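About Endthorpe

Endthorpe builds and runs robot cells that sort, fold and pair small textile goods. Most of what passes through our hands is socks. We also handle washcloths, gloves and baby hats, but socks pay the rent and socks cause most of the trouble.

The company was started by Wenjie Kong, who had worked in a commercial laundry and thought the end of the line could be done by machine. The first cell was called Jarness. It could pick a sock out of a bin and lay it flat on a table, slowly. The current cell is called Fladeck. It has 2 arms, and it works at a plain table because patterned surfaces confused our early software.

Who we work for

Our customers are laundries, uniform suppliers and a few sorting centers for used clothing. We install the cell, train the people who work beside it, and keep looking after it once it is running. We don't sell a cell and walk away. Service calls go to the same people who built the machine, and their phone number is on the side of the control cabinet.

What went wrong in May

People who find this page have often heard about our recall, so we keep the account of it where it is easy to find.

In May a Fladeck cell at a customer's laundry kept turning after it should have let go. The wrist is meant to rotate a sock a short way to find the toe, then stop, open and place it. A ribbed cuff had worked its way down between the fingers. The force reading stayed low, so the controller decided it had not gripped anything yet and carried on twisting. An operator saw the fabric winding up and reached in to pull it free. The light curtain on that side had been muted for cleaning and not switched back on. Her glove was caught and she was left with a bruised finger. A coworker pressed the emergency stop.

Two things failed there. The software trusted one sensor. And our muting procedure let a cell run at full speed with the guard off, which should never have been possible. The second fault was ours as much as the first. We had written the procedure.

We asked customers to stop all 41 cells of that type and we went to each site. The fix has three parts. Wrist rotation now has a hard limit set in the drive, separate from the main program. The muting key times out after 60 seconds and the arms drop to slow speed while it is turned. The finger pads were also changed to a closed shape at the base, so there is less room for knit fabric to creep in. That last part, the Duan pad, took the longest and went through 4 versions before we were satisfied with it.

How we test now

Ribbed athletic socks are the standard test piece, as they stretch, bunch and hide their own edges. Every software release has to get through a set of deliberate bad grasps before it goes to a customer. A release that fails goes back, whatever the delivery date says. The test log is open to any customer who asks for it, including the failed runs. 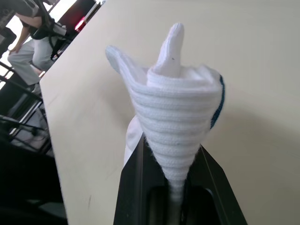 3 min read

A white sock with a blue stripe, gathered and twisted in the gripper with the toe sticking up, is the kind of grasp we look for in testing. The controller has to recognize a bundle like that, stop the wrist and open the fingers. If it can't tell what it is holding, it is supposed to stop and call for a person.

Reporting a problem

If you run one of our cells and it does something you did not expect, press the stop and call us before you clear the fabric. Leave the sock where it is if you can do so safely. How it sits in the fingers often tells us more than the log does. Please do not reach past the guard, even with the arm standing still.

Page last updated 2022-08-23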